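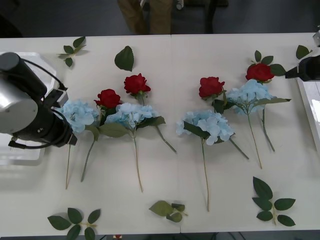 Osvaldo Amaral asks if the roses must go into the vase before the hydrangeas, because in his first try the big blue heads pushed everything to one side. Yes, please put the roses first. The order is explained in step 4.

Section 2. Arranging the artificial stems

The Kerenitz table set has red roses, pale blue hydrangeas and loose green leaves. The vase is sold separately (Grella, item 767).

1. Clear a flat table and wipe it with a dry cloth. Lay all the stems side by side, with the flower heads pointing away from you. Put the loose leaves near the edges of the table.

2. Open the flower heads. For a rose, press lightly on the outer petals with your thumb. For a hydrangea, hold the stem just under the head and spread the florets with your fingers until the shape is round.

3. Hold each stem next to the vase and check the height. A rose should stand a little higher than a hydrangea. If a stem is too long, bend the lower end upward. Cut it only when you are sure.

CAUTION: There may be wire inside the stem. Use wire cutters and wear eye protection. Household scissors will be damaged.

4. Put the roses into the vase one after another, and turn the vase a little each time. Then place the hydrangeas lower, between the roses.

5. Push the loose leaves into the gaps near the rim. If a leaf does not stay, fix it to a stem with green floral tape.

Note: Do not fill the vase with water. The wire can rust and the color of the stem can come off.

6. Look at the arrangement from all sides. Small corrections are made by bending the stem, never by pulling the flower head.

If a head comes off the stem, push it back on straight. When it is still loose, use one drop of clear glue and let it dry overnight before you continue.

For December decoration, the hydrangeas can be taken out and stored in their box. Keep the box away from heaters and direct sun. Cleaning is described in Section 3.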